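Last updated: 13 Jun 2023

Clarnstead bench notes, break room microwave door task. Ran 152 sim episodes on the Gesano build. If this goes to the Enammont site, kitchen staff stop doing door checks by hand and take over reset and fault logging. Shift sheet needs a new column for that.
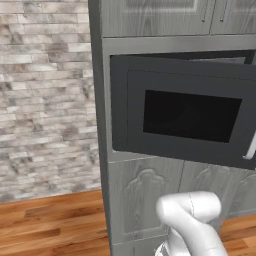

Sim, arm below the part-open door.

Open-door states logged separately from closed starts. Arm near the keypad is the case staff asked about, as they want the panel free during service. Keep-out zone still to be set.
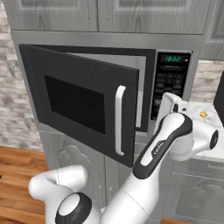 Who signs off a stopped run?
The shift lead, on the same sheet as the manual checks.

Romaniuk controller notes go in the February folder.

We use cookies to keep you signed in. Accept / Settings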